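4. Flooring in the shared rooms

4.1 Background to the floor survey

The buildings in this study were fitted out at different times and by different contractors, and their floors show it. Of the 36 rooms we visited in Skirkville, 20 had carpet tile over the whole floor. The others had sheet vinyl, painted concrete, or a mixture in which carpet covered the sitting area and something harder ran along the wall with the sink. We left the mixed rooms out of the main comparison and come back to them in 4.5.

Carpet tile is easy to overlook as a subject. Occupants asked to describe their room tended to begin with the windows, the heating or the chairs, and mentioned the floor only when we prompted them. When they did speak about it, they mostly spoke about whether it looked clean. Few had any opinion on pile, backing or fixing. This matched what Villalobos found in his earlier interviews with cleaning staff, where "a good floor" was almost always one that did not show much between one clean and the next.

We therefore took appearance as our starting point, and asked two things. The first was how far the pattern of a carpet tile affects the amount of small debris that people notice on it. The second was whether the way the tiles are laid makes the joints between them more or less visible, and whether occupants care.

4.2 Types of pattern

We sorted the carpeted rooms by surface pattern using samples supplied by Szewczyk, the firm that holds the maintenance contract for most of the buildings. The samples fell into four groups.

Plain tiles have a single colour across the face. They were the oldest in the survey and had usually been laid in a chequered arrangement, with the pile direction turned through a quarter at each tile. In low light this gives a visible chessboard even where every tile came from the same batch.

Flecked tiles have a plain ground with scattered points of a second colour. They were found mainly in corridors and in two of the smaller meeting rooms.

Banded tiles have broad stripes, each a hand's width or more. They were liked by the people who had chosen them and disliked by nearly everybody else we spoke to, chiefly on the ground that a replaced tile never lines up.

Streaked tiles have short, narrow dashes of several close tones, all running the same way. This was the commonest type in rooms fitted out more recently. The greys predominated, although there was one room in brown and one in a dull green that its occupants called "the pond".

Most of what follows concerns the streaked group. The type is now the default choice in the Kindside buildings, and the managers there wanted to know whether to go on buying it.

4.3 Looking at a streaked grey floor

Figure 3 shows a grey floor of the streaked type. The dashes are in light, medium and darker charcoal tones, and from standing height they merge into something close to the grain of a plank. The tiles are staggered and the joints can be made out only as faint blocky lines where the dashes of one tile stop against those of its neighbour. A single pale speck can be found towards the right of the floor by a reader who looks for it.
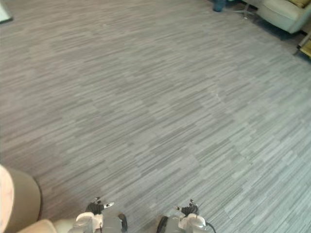
Vol. 14, p. 211

Figure 3. Grey carpet tile with a short linear streak, laid in staggered rectangles.

The change of light across the floor in Figure 3 is slight, but it bears on the question of tone. The right half is a little brighter and the grey there looks cooler. The left half looks somewhat warmer and darker. Several occupants of rooms with similar floors told us that theirs had been laid with two different greys, or that one side had worn faster than the other. In three of those rooms we lifted a tile from each side and compared them under the same lamp. We could find no difference in two of the rooms. In the third the tile from the window side had faded, although the two had to be held edge to edge before this could be seen.

We recommend that any complaint about uneven colour in a streaked floor be checked in this way before tiles are ordered. Szewczyk had replaced part of one floor after such a complaint, and the new tiles, being unworn, were easier to pick out than whatever had been complained of in the first place.

4.4 What people notice

For the noticing test we laid a panel of each type in a spare room at Kindside and scattered a weighed amount of mixed debris over it. The mixture was made up from the contents of vacuum cleaner bags and consisted of paper crumbs, short threads, lint and grit, sieved so that no piece was longer than a fingernail. Visitors to the building were stopped at the door, asked to look at the floor for as long as they liked, and then asked whether it needed cleaning. They were not told what the study was about until afterwards. The panels were changed between sessions and the order was drawn by lot.

The plain panel was judged to need cleaning most often, by a clear margin. The flecked and the streaked panels were judged to need it least, and we could not separate the two. The banded panel came between, and here the answers depended on where the debris had fallen. Pale pieces on a dark band were seen at once, and the same pieces on a pale band were passed over.

When visitors were asked to point at the debris they had seen on the streaked panel, they pointed mostly at pale lint and at threads lying across the direction of the dashes. Threads lying along the dashes were missed. So was nearly all the grit. Siddiqui, who ran most of the sessions, noted that people who crouched found much more than people who stood, and that hardly anyone crouched unless they had children with them.

There is an obvious difficulty in this result. A floor that hides grit is a floor that will be walked on while it is gritty, and grit is what wears the pile. The cleaning staff made this point to us before we had put it to them. One said she vacuumed the streaked rooms by the calendar and the plain rooms by eye, and that if the calendar slipped the streaked rooms were the ones to suffer. We think this is the right practice. Where a streaked floor is chosen, the cleaning interval should be fixed in advance and should not be left to whoever happens to look in.

4.5 Laying direction and joints

Installers' notes for streaked tiles generally allow more than one arrangement. All the tiles may run one way, with the joints either lined up or staggered, or each may be turned against the next. In our survey the staggered arrangement with a single direction was the most frequent, and its joints were the ones that occupants found hardest to see. Where the tiles had been turned, the joints were plain from the doorway.

Direction also affects how a room seems to be shaped. In a narrow room with dashes running along its length, occupants gave longer estimates for the long wall than they did in a room of the same size with dashes running across. The effect was small and our rooms were few, so we report it only because the managers had asked.

Two matters of upkeep came out of the joint inspection. The first is that a staggered floor uses more cut tiles at the walls, and that these small pieces are the first to lift. We found lifted edges in seven of the carpeted rooms, and in all but one the loose piece was a cut one at the wall or the door. The second is that a tile replaced in a one-way floor has to go back facing the right way. The arrows are printed on the underside and cannot be checked once the tile is down. A tile put in backwards looks a shade lighter or darker than those next to it, and we found examples that had been reported as stains.

The mixed rooms had a problem of their own. Where carpet met vinyl, the join was covered by a metal strip, and crumbs and grit collected against the strip on the carpet side. Staff dealt with it using the narrow nozzle when they had time. Wider matting at the join was tried in one room in February and was taken up again after people complained of catching their heels.

4.6 Cost

We were given prices for the tile types but asked not to print them. It can be said that the plain and the streaked tiles cost nearly the same per box, that the banded tiles cost more, and that the labour for a staggered floor was quoted slightly higher on account of the extra cutting. Kindside keeps spare boxes from each batch in a dry store, marked with the room and the batch number. Trisia, whose building is the smallest in the study, keeps none, and has twice had to take tiles from under a cupboard to mend a doorway. Keeping one box per room would have avoided this at little expense.

4.7 Limits of the survey

All the rooms were in one town and most were cleaned under one contract. The debris mixture was dry throughout and we did not test spills, which several occupants thought more important than lint. The visitors in the noticing test saw each panel in daylight only. Panels laid in a spare room also lack furniture, and chair legs and table bases may draw the eye to the floor, or away from it, in ways we have not measured.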